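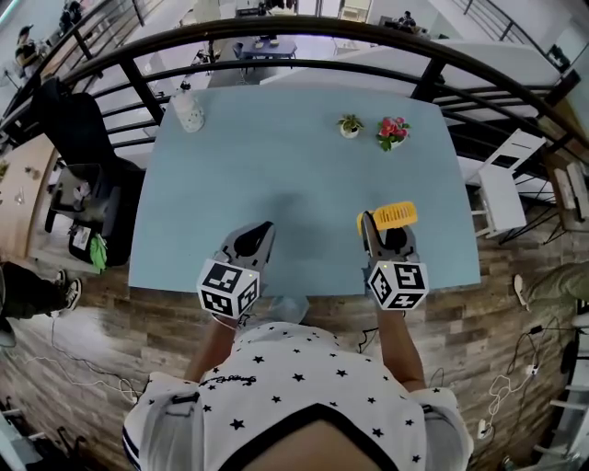 Household Practice, Unit 4
Clearing, Wiping and Dressing a Table

Notes for the September group. Bring these on Friday, along with the sheet from Unit 3 if it survived the sink exercise.

Where we left off

Last time we dealt with floors, which are forgiving. A floor is large, everyone walks on it, and people seldom put their faces near it. A table is different. Guests sit down, rest their arms on it and look straight across it for an hour. Whatever you missed, they will find with an elbow.

The unit has two parts: getting things off the table, and deciding which of them deserve to go back on. The second part takes longer and causes more arguments.

Part one: getting things off

Most tables in most homes are storage with legs. Mail goes there, then keys, then a thing from the kitchen that was on its way to a drawer and lost heart. Before you touch a cloth, sort what you find by where it lives.

Lives on the table: plants, a container in regular use, a lamp if there is one.
Lives in another room: pick it up now and take it there. Do not start a pile at the end of the table. The pile is how the table got this way.
Lives nowhere: see the section on orphans.

Slotted plastic pieces come up every term, so they get their own paragraph. Anything with a row of narrow slots holds crumbs, soap and dust in exactly the places your cloth won't reach. Take it off the table before wiping, and don't wipe around it. Wash it separately with a soft brush, running the brush along the slots and then turning the piece over to do the other face. Stand it on end to drain. Laid flat, it keeps a little water in every slot and gives it all back to your clean table ten minutes later.

If it's a bright color you will at least be able to find it again. Yellow plastic is ugly in a tasteful kitchen and I recommend it highly.

Check below the table too. Things get tucked under the near edge, where the person sitting there can see them and the person cleaning can't. Clear plastic is the worst for this.

Orphans

An orphan is an object that no one in the household can name or assign. Put all of them in one box. Write the month on the box. When the month comes around again, whatever is still in there can go. Students in earlier groups have asked whether they may shorten the waiting period. You may, but you will throw out the part that holds up the shower rail, and I will hear about it.

Part two: wiping

Use 2 cloths, one damp and one dry. Fold each in quarters so you have clean faces to turn to. Start at the far side and work toward yourself, in straight overlapping passes. Circles look energetic and mostly move the dirt to a new address.

Pale tabletops, light blue ones included, show two things without mercy: streaks and dried drips. Get down so your eye is nearly level with the surface and look along it toward the window. Standing over it tells you very little, especially if your own shadow is lying across the middle. Move to the other side of the table and look again. I have passed tables from the north that I would have failed from the south.

Do the edge last. Run the damp cloth along the top of it, then along the underside, where fingers go. Most people skip the underside. Most people have never felt one with a bare hand – try it at home tonight and then come back and tell me it's optional.

Part three: dressing

The rule from the old Motel handout was one object per table, centered. That rule was written for a front desk and a bowl of mints. At home, the center is where plates go, so the ornaments should live at the far side and the corners.

A good working layout is a container in one far corner and a plant or two toward the other. White pots or pale pots go with nearly anything. If you have two plants, let them be different in size and habit: something low, green and pointed beside something fuller with flowers. Two of the same plant side by side look like they're waiting to be sold.

Look after the plants while you have them up. Dust the leaves of the pointed kind with a dry paintbrush. Take spent flowers off the flowering one before they drop, and check the bottom of each pot for a damp ring. Full foliage hides its pot very well, and it hides the ring too. Put a saucer or a felt pad under it.

Containers with a speckled or patterned finish tend to be forgiven a fingerprint. Plain white ones are not. Lift the container, wipe beneath it, wipe the base, then put it back. Sliding it over is how scratches start. We lost the finish on the Nostdale table that way, over several terms and by many hands, all of which belonged to someone else.

If the table stands in front of a railing, wipe the railing before the table. Dark metal sheds a surprising amount of dust when you disturb it. Anyone who does it in the other order gets to do the table twice.

Practice for Friday

Work in pairs. One person clears and wipes, the other stands back and says nothing until the end, which I gather is the hard part. Then swap.

You will find the Enduton method mentioned in the reading, page 31. It calls for a second wiping with distilled water. Read it, be polite about it, and skip it.

The Tsikata sheet on houseplants is worth keeping. Copy out the watering table at the back, since the print is small and fades.

Questions to bring

What on your own table has been there longest?
Does it live there, or did it only stop there?
Who in the household would notice if it moved?

Please write the answers down before class. Last term everyone remembered them fine until it was their turn to talk.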